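OK a few people asked what I've been doing since June instead of posting, so here's a thread. Short version: I've been teaching two arms to fold T-shirts and most of the work has been in a YAML file.

1/ The setup. Two arms, two-finger grippers, a camera up top, black table. The planner is called Barkance, it's ours, and it's the thing I look after. Marlina Khoo does perception. I do everything between "I know where the corner is" and "the motors are moving", so anything ugly is mine.

2/ The old pipeline was a state machine with 21 states. I wrote nine of them and I'm sorry about all nine. Every time a grasp missed we added another recovery state, and every recovery state needed its own way back in. You can guess how that went.

3/ So we chucked it. The new one is a behaviour tree with a learned policy sitting in the middle for the fiddly bits, and plain old trajectory optimization on either side. Sorry, optimisation. My linter is American.

4/ First thing that bit us was time. The left and right arm drivers each stamped joint states with their own clock. The offset was 30 ms. Doesn't sound like much until both hands are holding the same bit of cloth and one of them is living slightly in the past!

5/ Zainab Onyeka found it by plotting the two elbow velocities on top of each other at 11 at night and sending me the plot with no message. Just the plot. I knew straight away what I was looking at and went to bed annoyed.

6/ The fix was boring: one clock, stamp at the bus, and refuse any command pair where the two stamps disagree by more than one tick. The controller holds position instead. It complained constantly for a day and then I found the thread that was blocking on a log write.

7/ OK now the bit I like. When both grippers have the shirt, you can't treat it as two arms any more. We plan for the midpoint between the hands plus a spread distance, and each arm gets its target from that. Pull too little and the top edge sags, pull too much and a corner pops out of the fingers.
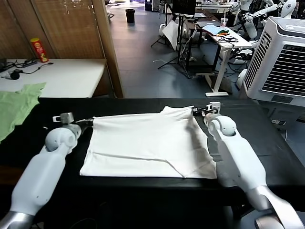
8/ Spread distance used to be a constant. I tuned it by hand on one cotton tee and was very proud, then Slamet Sembiring tried a different shirt and it let go on the first lift. Now we open the spread slowly and watch motor current on both wrists, and stop when the slope changes. No force sensor needed. It's a bit hacky and I love it.

9/ Perception side, quickly, and Marlina can correct me: the corner detector is happy with a flat shirt and gets much less sure once there's a fold in it, since a folded edge looks a lot like a hem. White cloth is worse – the creases wash out if the exposure is even slightly high. We locked exposure and that got us further than two weeks of retraining did.

10/ We also stopped asking it for one answer. It now gives the planner its best few corner candidates with scores, and the planner throws out the ones neither arm can reach without the forearms crossing. Quite often the top-scoring corner is one we couldn't have grabbed anyway.

11/ Numbers, for those who like them. Last batch was 178 folds, 127 finished without a human touching anything. Of the misses, most were regrasp failures on the second fold. Only a couple were planner timeouts, and yes I checked twice before posting that.

12/ Tooling plug: every run gets recorded and goes through a little replay viewer called Tandulden that Cempaka Tuhumury wrote. You scrub the timeline and it shows the tree node that was active, the corner candidates and both current traces in one window. Before this I was grepping logs like an animal.

13/ My favourite feature is that you can right-click any moment and re-run the planner from there with different parameters. I've fixed more bugs that way than with the arms powered on. Ask your tools person for one, bring snacks.

14/ Stuff still broken: sleeves. Long ones especially. Also the planner will sometimes pick a lovely smooth path that drags the hem over the bit it's just folded. There's a cost term for that now but the weight is a guess, my guess, typed in at half past six with my coat on.

15/ Someone asked why we don't run the learned policy end to end. We tried, it's fine, sometimes it's great. When it goes wrong though I've got nothing to poke at. I might change my mind once Ningsih Saragih's new checkpoints are done training, she's fairly smug about them.

16/ Next up is towels, then the regrasp rewrite. If you've done two-arm regrasping on cloth and have opinions about when to let go with the first hand, my replies are open and I'll read every one.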